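Camisetas y cajones

Llevaba desde agosto sin ordenar el armario y ayer me puse. Saqué todo lo de algodón, unas 50 prendas, y las fui doblando en la mesa. Aleksandra me enseñó a empezar por arriba - se coge la camiseta por las dos esquinas, se estira y se deja caer sobre la mesa. Después, mangas hacia dentro y en tres partes. Las oscuras van al cajón de abajo. He apartado 8 para dar.

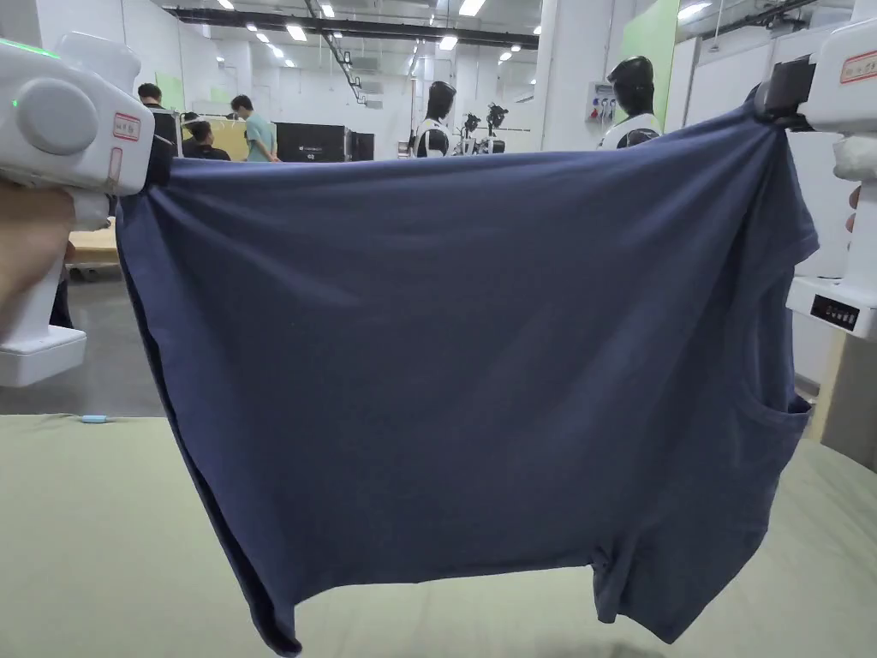 La azul marino, antes de doblarla.

Me faltan los jerséis.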